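Warum ist Weiß eigentlich weiß?

Habt ihr schon mal einen Eisbären gesehen und gedacht: Mensch, ist der weiß! Dabei sind seine Haare fast durchsichtig – und die Haut darunter ist sogar schwarz. Weiß sieht er aus, weil seine vielen Haare das Licht in alle Richtungen zurückwerfen. Beim Schnee ist das ganz ähnlich. 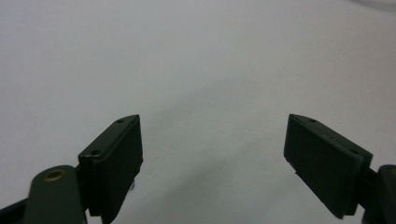 Helle Fläche mit zartem grauem Schatten

Im Licht stecken nämlich alle Farben des Regenbogens, und wenn sie zusammen in euer Auge kommen, seht ihr Weiß. Schaut im Februar mal genau hin, wenn Schnee liegt: Im Schatten wirkt er oft ein bisschen blau!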